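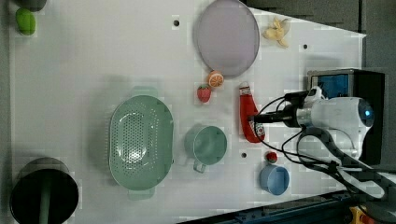 Figure 1. Sorting bench with arm, gripper over the ketchup bottle. Toy food and kitchenware stand in for returned goods.

Unit 2: Bench automation and the sorting job
Course notes, Emília Kováčik
Revised 12/08/2025

2.1 The work before the arm

The case in this unit is the returns room at Fokero, a catering hire firm in Zalville. Crates come back from events with crockery, utensils and leftover goods mixed together. Sorters emptied each crate onto a bench, put each item with its kind, and set aside anything damaged. The written job description covered lifting and placing. It left out most of the judging: whether a cup is stained or chipped, whether a bottle should be kept, which crate can wait.

2.2 What the arm takes over

The arm picks one item at a time and places it. Items differ in how they must be held. In Figure 1 the ketchup bottle lies on its side, and a grip across the body is the obvious choice. The mug offers a handle or a rim. The colander has two flat handles and a wide basin, so the choice of grip point decides whether it hangs level. The plate has only a slightly raised rim, and flat items of this sort made up most of the failed picks in the Fokero trial.

The trial ran through July and logged 1000 picks. Of these, 576 were completed with no help from a person. Another 200 were completed after an operator moved the item or changed the grip. The rest were abandoned and done by hand.

Do not read the first figure as a share of labour saved. An abandoned pick costs the operator more time than a hand pick, as the arm must clear the bench before anyone reaches in.

2.3 What changes for staff

Remzi Ateş and Caoimhe McGrath sorted by hand before the trial and were retrained as bench operators. Their logs show three changes.

Pace. The arm sets the rhythm. Waiting time comes in short pieces that are hard to use for other work.

Attention. Physical load fell, mainly in the wrists and shoulders. Watching load rose. Both operators asked for shorter turns at the bench, and the rota was changed to suit.

Skill. Operators now decide how items are spread out before a run. Crowded items block the gripper – a point the supplier's manual, from Ullard, does not cover. The pay grade was not reviewed until Şengül Uysal raised it as shop steward.

2.4 Terms

Assisted pick: a pick completed after an operator steps in.
Clear time: the time from a stop command until the bench may be entered.
Hidden task: work done by staff that appears in no job description.

2.5 For the tutorial

Bring a one-page task list for a manual job you know well, with hidden tasks marked. Read Jakab, chapter 2, on job grading after new equipment. Rozália Pešek will lead the session and has copies of the operator logs.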